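Sorting bricks into bins: leader arms or hand guiding for demos?
Forum: Manipulation > Teaching by demonstration

hgji
We have 742 demos of a sorting task: pick up a loose brick, drop it in the bin of the same color. Blue, green and red bins, joined in a row. All of it was recorded by remote control through leader arms. The trained policy gets the color right nearly every time. What it gets wrong is the last bit of the approach. It closes early, or closes on a corner and pushes the brick away.

Wrist view, from one of the demos:

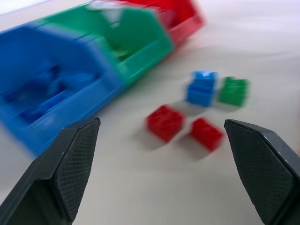 Wrist camera, arm moving. Fingers sharp, bricks smeared.

My question is whether to redo the set by hand guiding (grab the arm, put it in gravity compensation, walk it through) or keep the leader arms and change how we drive them. Policy input is the wrist camera plus one head camera, joint positions as output.

likwood_bench
Slow down first. Look at the blur on those bricks. If a large share of your approach looks like that, the policy has nothing to line up on. We had the same symptom on a peg task and fixed it by making operators pause before closing.

e_bickerstaff
Disagree with the pause. A pause in the demo is a pause the policy learns, and then it sits over the brick and never closes. Shorten the exposure and add light. Same speed, less blur.

likwood_bench
It sits there if you predict one step at a time. With action chunks it doesn't, in my experience.

e_bickerstaff
With long enough chunks, fine. He hasn't said what he uses.

hgji
Chunks of 2 seconds. Exposure is on auto, so that one is on me.

R. Naylor
I would go to hand guiding. You feel contact through the arm, you can't outrun it, and the corner grabs mostly go away. Santoro did his whole drawer set that way in July and needed 700 demos where remote control had needed 2,966.

ylozano
Different task, different arm, so I wouldn't compare the counts. The bigger problem with hand guiding here is the cameras. Your hands are on the arm, so they are in the images, and at run time they aren't. On a two-arm table you also need both hands on one arm to do it well, and the other arm just hangs there.

R. Naylor
You can replay the joint trajectory afterward and record the images on the replay. Hands gone.

ylozano
Then you need every brick back where it started, to the millimeter. For six bricks that is twice the work per demo.

srowbotham
hgji, can you post the head view? Hard to say anything about brick placement from the wrist alone.

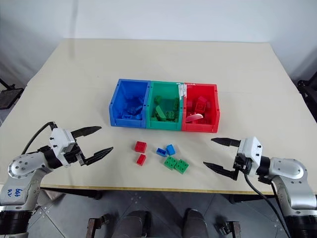 Thread last modified: February 2020

hgji
Head view is up. Both arms, grippers open, six bricks out and more in the bins.

srowbotham
Thanks. The bricks are in pairs by color, and each pair is close together. The two greens touch or nearly do. A finger has to go down between them or you grab across the pair. If many of your starts look like this, your operators are picking a side by habit and the policy averages over them. Also, one of the blues has its hollow side up. Is that in the data on purpose?

hgji
Placement is by hand, no rule. Orientation the same.

srowbotham
Then I would write a rule before changing the control method. Draw positions from a list, including close pairs, and tell operators which brick goes first.

R. Naylor
Still think you want the contact feel. Urkix leader arms have no force feedback, if that is what you have.

hgji
Not Urkix, but no feedback either. Plan for now: fixed exposure, more light, start positions from a list, same leader arms. I'll keep the old set and train with and without it.

e_bickerstaff
Keep the wrist exposure the same at run time too.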